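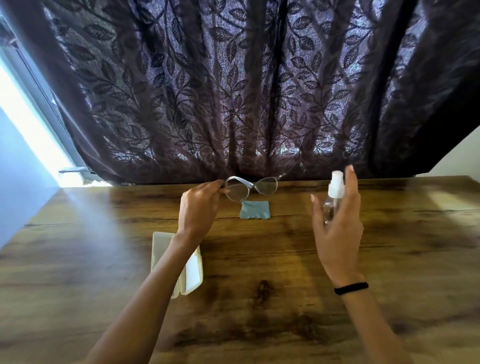 Library > Woltico Course Texts > Robots in Homes and Workshops > Chapter 7

Chapter 7
Standards for Recording and Describing Hand Tasks

7.1 Scope of the chapter

The preceding chapters dealt with the robot as a machine: its joints, its stopping distances, and the guards placed between it and the people nearby. This chapter turns to the rules that apply before a robot is asked to do anything at all. When a machine is to learn a household task from human practice, the practice must first be chosen, recorded, and described in words. Errors made at this stage are carried forward into every later one, and they are costly to remove.

The task used throughout the chapter is the cleaning of a pair of eyeglasses. A person holds the glasses by the side of the frame in the left hand and a small clear spray bottle upright in the right, with the index finger raised above the nozzle. A light-blue microfiber cloth lies on the table beneath the glasses, and the open case is close by. Few tasks are more ordinary. It nevertheless calls for two hands doing different work, a transparent object, a liquid, a soft material, and a surface that is easily scratched.

7.2 Terms

For the purposes of this chapter, the following terms are used.

Holding hand: the hand that keeps the workpiece in position. In the opening photograph this is the left.

Acting hand: the hand that applies the tool. The two roles may change over during a task, and a written record must say where they do.

Workpiece: the object whose condition the task is meant to change.

Ready state: the moment at which both hands are in place and the next action has not yet been recorded. A finger poised over a spray nozzle is a ready state. It must not be logged as a spray.

The last definition deserves attention. In a review of 527 written records prepared by students on the Naqvi course, the most frequent fault was the entry of an intended action as a completed one. Wajid Ansari, who led the review, recommended that annotators write down the position of the hand first and name the action only when the recording shows it. That recommendation is adopted here as Rule 1.

7.3 General rules of practice

Rule 1. An action shall be named only when it can be seen to take place.

Rule 2. Each hand shall be described separately, including any hand that is still.

Rule 3. Objects needed later in the task shall be placed within reach before recording begins. For lens cleaning, this means the cloth and the case.

Rule 4. Clear plastic and glass shall be recorded against a background that allows their edges to be found. Where a patterned background cannot be avoided, it shall be noted in the record.

Rule 5. The direction of any window light shall be noted. Bright streaks on a tabletop and reflections in a lens are readily mistaken for marks or moisture -- a difficulty that affects human annotators as well as software.

Rule 6. Liquids shall be identified from the supply record, never from the look of the bottle. An unlabeled container is entered as "contents not known."

Rule 7. Bracelets, hair ties, and sleeves shall be noted where they come near the hands, but the person shall not be asked to repeat the task solely to remove them.

7.4 Limits on transfer to a machine

A sound record of human practice does not by itself permit a robot to attempt the same task. The Hivov code of practice, used as the model for this course, requires a separate test stage in which the machine handles spare frames of no value. Under that code, up to 12 trials may be run before the gripping force is reviewed, and no spray is used until the dry handling stage has been passed. The force limit is set for the weakest part of the workpiece. With eyeglasses that part is commonly the hinge, and a grip close to it must be treated with care.

Students should read Section 7.5 together with the sample record sheet on page 80 before beginning Exercise 7A.

Reader comments (3)

Iqra Jadoon
Rule 2 says "including any hand that is still." Does this apply when the hand has left the view? Our group entered it as "not visible" and lost a mark.

Haris Sethi
"Not visible" was accepted in my section. Check the second note on the record sheet, it is in very small print.

Gunārs Urbonaitė
The page reference in 7.4 is wrong in the older printing -- the sheet is on page 27 there. Otherwise a clear chapter. I would have liked more on Rule 4, as we work almost entirely with clear containers.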